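About Endstead Cookery School

Endstead is a small cookery school for adults who did not learn to cook when they were young. Perhaps nobody at home taught them, or they moved to Australia and found that the shops sell other things than they knew. Some have lived many years with a person who did all the cooking, and now they must do it for themselves. All of these people are welcome with us, and they sit at the same table.

My name is Valtonen and I started the school together with Delwyn Fairweather. I came to this country as an adult, and English is my third language, so I ask the reader for a little patience with my sentences. Delwyn says I should leave them as they are. She taught home economics in high schools for most of her working life, and she knows how to explain a white sauce to a person who is afraid of it. I knew how to run a canteen kitchen. We thought these two things could be put together.

How we began

Our first course had six students and took place in Delwyn's own kitchen. We had one good knife. In July of the following year we moved to our present rooms in Civen Street, where we have a teaching kitchen, a pantry, and a smaller room for talking and planning. Since the beginning, 413 people have finished our basic course. Many of them come back for a second one, and a few come back only for the soup evening, which we also allow.

What we teach

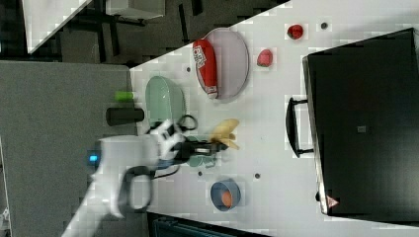
The basic course goes for ten weeks, and every week is built on food that an ordinary household can buy without driving far. We do not start with recipes. We start with what is already in the cupboard and the fruit bowl, and the student has to say what could be eaten tonight and what can wait. A banana, still in its yellow skin, and a can lying on an oval plate are the sort of things we mean: one will not keep for long, and the other can stay in the pantry for months. From this small difference we go on to shopping lists, to the fridge, to the freezer, and only then to the stove. Students who want to fry something on the first evening are sometimes disappointed, but by the fourth week they fry a lot.

After the basic course there are three others. "Cooking for One" is the most popular, and it deals with the old problem that a cabbage is bigger than a person. "The Week's Lunches" is for people who work shifts. "Skusta" is our bread course, named after my grandmother's village, where every house had its own sour starter and its own opinion about it. The starter we use in class is fed by Jarrah Tamihana, our third teacher, who joined us from a bakery and who still gets up much too early.

How the classes work

There are never more than eight students in a class. Everyone cooks, everyone washes up, and everyone eats together at the end. We keep the last 40 minutes of each evening for the meal, and it is not a free extra — it belongs to the lesson. People learn how much salt they like by tasting the food of their neighbour.

We use simple equipment. When a student asks which appliance she should buy, we answer that she should wait until the course is over.
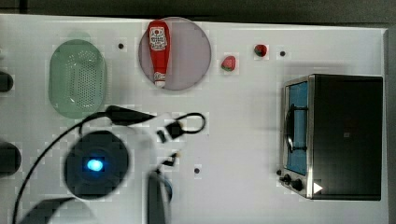
Most of them buy a better knife and nothing else. For those who live in one room with no proper stove, we have written a small booklet of 100 dishes that need only one pot or a small oven. It can be taken home from the front desk, and it is also lent out by post. Please return the posted copies, we have few of them.

Costs and places

The basic course costs 506 dollars, with all food included. Two places in every class are kept at half price for people with a concession card. You do not need to write a letter about your situation, it is enough to show the card. If you must stop in the middle of a course because of illness or work, you may finish it in a later one and you pay nothing more.

Allergies and food rules

Tell us before the first evening what you may not eat, for health or for religion or because you have decided so. We change the menu for the whole class in most cases, so that no one has to stand alone with another pan. We cannot promise a kitchen free from nuts or gluten, as flour is in the air on bread days.

Visiting us

The school is on the ground floor and has a ramp at the side entrance. The door is open from ten o'clock on class days. You may look into the kitchen, ask questions and have a cup of tea. If we are in the middle of something hot, please wait a moment in the small room and one of us will come to you.

This page was last changed on May 22, 2026.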